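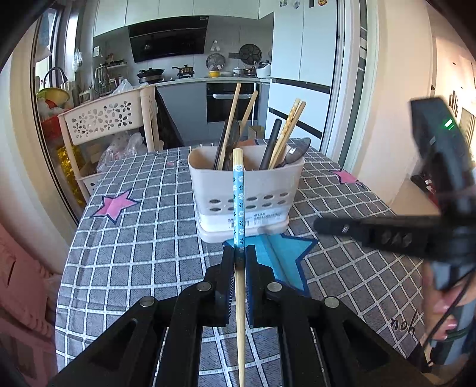

Can a member of Congress answer my letter if I moved out of the district?

I hope this is the correct place to ask. In August I moved from one district to another, inside the same state. Before I moved I wrote a letter to my representative in the House about a problem with my late father's military records. The office sent me a privacy form, I signed it and mailed it back, and a lady on the phone told me they opened a case. Now I have a new address in Plindard and this is a different district, with a different representative, and also from the other party.

My questions are these. Must I tell the first office that I moved? Will they close my case? And if they close it, can the new office take the papers, or do I start again from zero? I waited already seven weeks and I would be sad to lose this time.

I also want to know if it matters that I am registered to vote or not. I became a citizen not long ago and I did not yet change my registration to the new address. My neighbor says that they check in the computer if you voted for them. I don't think it is true but I would like to be sure before I call.

Thank you for reading a long message.

Posted by Zendow
14 comments
Share

didero1703

Your neighbor is wrong. The ballot is secret and no office can see who you voted for. Whether you voted in some election is usually a public record, and which party you registered with is public in some states, but the staff who do casework don't ask for it. I was an intern in a district office for one summer and we helped people who had called us terrible names the week before. We also helped people who could not vote at all, for example green card holders and children. What you need is to live in the district. Registration is a different thing.

About the move. Yes, tell the first office. It is better that you say it than that they find out when a letter comes back. What they do next depends on the office. There is an old custom in the House that members don't work for the constituents of another member, and most offices follow it. But when a case is already open and the agency has already received the request, many offices will finish it. Some will ask you if you want to stay or be transferred. Ask them directly, in these words: "My case is open, I have moved to another district, can you keep it until the agency answers?"

If they say no, then ask for these things before they close it:

- a copy of the letter they sent to the agency
- a copy of any answer, also if it is only "we received your request"
- the case number at the agency (the number from the office itself is no use to the new office)
- your own documents back, if you sent originals

You will have to sign a new privacy form for the new office. The old one has the name of the first member on it and the agency will not accept it from somebody else. This is the part that people forget, and then they wait a month for nothing.

One more idea: your two senators represent the whole state, so for them your move changes nothing. If you are tired of the question of districts, you can close the House case and open one with a senator. Please don't run both at the same time. The agency may put the two requests together and answer only one office, and then each office thinks that the other one has it.

22 people found this helpful
Share

amano_2000

They all close it if you move. Happened to me. Just start again with the new one and don't waste your time, they are all the same, only at election time they know your name.

3 people found this helpful
Share

plum_and_paper

I can't agree with the answer above me. My case was kept open after I moved, by an office of a party I never voted for, and they called me at 8 in the morning to tell me the records had arrived. So it depends on the office, as the first person wrote.

I want to add something about the records. If it is about a father who has died, the agency wants proof of death, and often proof that you are next of kin. Check that you gave this to the first office. In my case they had the form and the letter but not the certificate, and the request was sitting still. I learned it only because I called. A short call every two or three weeks is not rude.

Also bring your address proof to the new office if you go there. A lease is good, or a bill for electricity. Mine was a bit silly about it and wanted to see the zip code with all nine digits, because my street is divided between two districts and the houses up to 1005 belong to one and the higher numbers to the other. You can put your full address in the search on the website of the House and see which one you have. With only the five-digit zip it sometimes shows two names.

And please change your voter registration, not for the case but for yourself. Each state has its own deadline before the election, and some are early. Congratulations on becoming a citizen!

9 people found this helpful
Share

Zendow

Thank you to all. I called the first office today. They will keep the case until the agency answers, and she wrote down my new address. The death certificate was in the file, I asked about it. I will do the registration this evening.

6 people found this helpful
Share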